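Good Practice for Shared Robot Workcells
Progress report to the Benavides Fund, period ending June 2020
Prepared by Maritza Bedoya, Tullirell

1. Status

The draft rules went out to both sites in May and are now in use at Mostdale. Wanedby will follow once its floor marking is finished. Of the 8 sections planned, six are written and two are still open: handover between shifts, and record keeping after a stop.

2. Work done this period

Sheyla Huaranga rewrote the section on starting up. The old text told operators to check that the area was clear but did not say what the area was. It now covers the tabletop, the full reach of each arm and the floor inside the tape. Anyone crossing the tape while the arms are powered has to tell the operator first.

Speed limits during setup caused the most discussion. We settled on 100 mm per second for any move made with a person inside the tape. Anselmo Agudelo wanted a lower figure for arms that share a bin. We kept the single limit for now and will look at it again with the stop records.

The log sheet has been cut to one page. Operators at Mostdale filled in 380 of them in the period. Amparo Betancur has entered them all and is checking the stop codes, which were not used the same way by every shift. Code 4 (cable) and code 5 (fabric caught) were mixed up often enough that we will reprint the sheet with the two names written out.

3. Cables and soft goods

Section 5 of the rules deals with cloth handling. Garments may hang past the table edge but must not touch the floor. Only one arm may enter the bin at a time, and the other waits over the table with its gripper open or empty. Cables on the floor must be routed away from the operator's side, and loops on the arms are to be checked at the start of each shift.

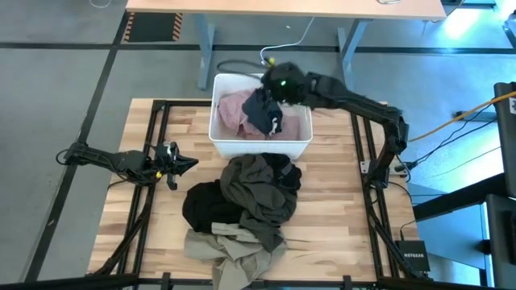

Two-arm cell with garments: right arm over the bin, left arm holding low over the table.

The cable rule is the one we are least happy with. It says "routed away" and gives no distance, so two people can read it differently. Giuliana Cabrera is drafting a version with a fixed clearance and a list of permitted fixings.

4. Spending

Printing, floor tape and cable fixings came to $2,532, within the amount agreed for materials. No change to the staff budget is requested.

5. Next period

Finish the two open sections. Reprint the log sheet. Train the Wanedby operators and begin logging there. Send the revised cable rule to both sites for comment before it is added to section 5.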